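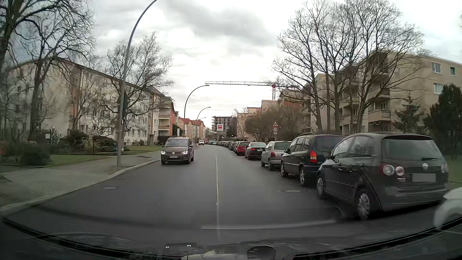 A residential street with a 30 limit, from the Romano test drives.

Home News Opinion Archive Contact
3 min read

Driving research should publish its dull results

Tetteh Boateng

The Romano group put out its paper in November, and most people who mention it quote one line. A planner trained on ordinary town driving did as well as one trained on a set picked for rare and dangerous events. I think the line is fair. I also think the method behind it deserves more attention than it has had.

The group cut its recordings into 3012 short clips and held back 1319 of them for testing. People then marked what a careful driver would need to know in each clip: who has priority, which lane is ours, whether a parked car matters. The marking took longer than the driving, and the paper says so. 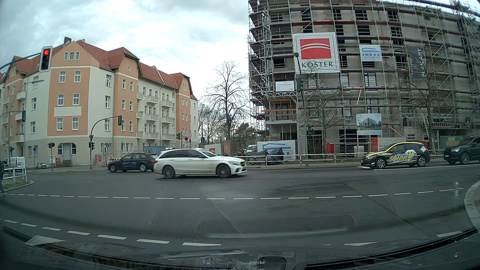
My own view is that we have spent too long chasing near misses. They make good talks. But a car in town spends its day passing parked vans and working out which signal head belongs to which lane. If it gets those wrong it is no use to anyone, however well it copes with a sofa in the road.

Hong, who reviewed the work for the Kerdale workshop, objects that ordinary clips hide the failures that hurt people. That is a serious point. The Romano test set has very little night driving and no snow, and I would not want a safety case built on it.
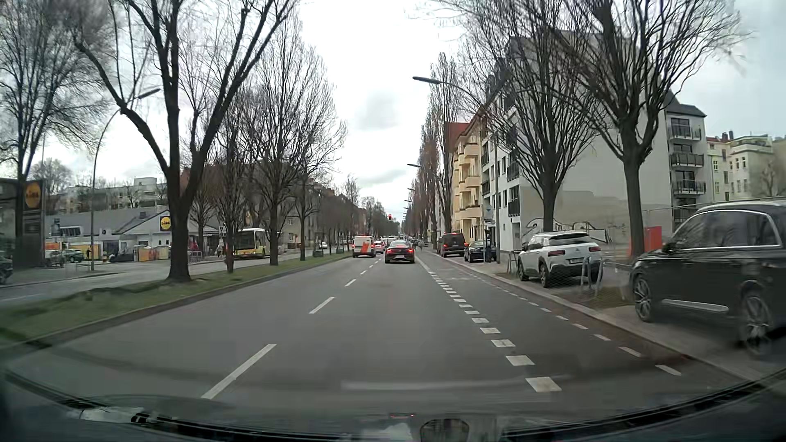 Still, the same objection applies to the picked sets, where somebody has already decided what counts as rare. At Ivley we tried both kinds last year and kept the ordinary one, mainly for the labels. I would like the next group to publish its marking guide along with its scores.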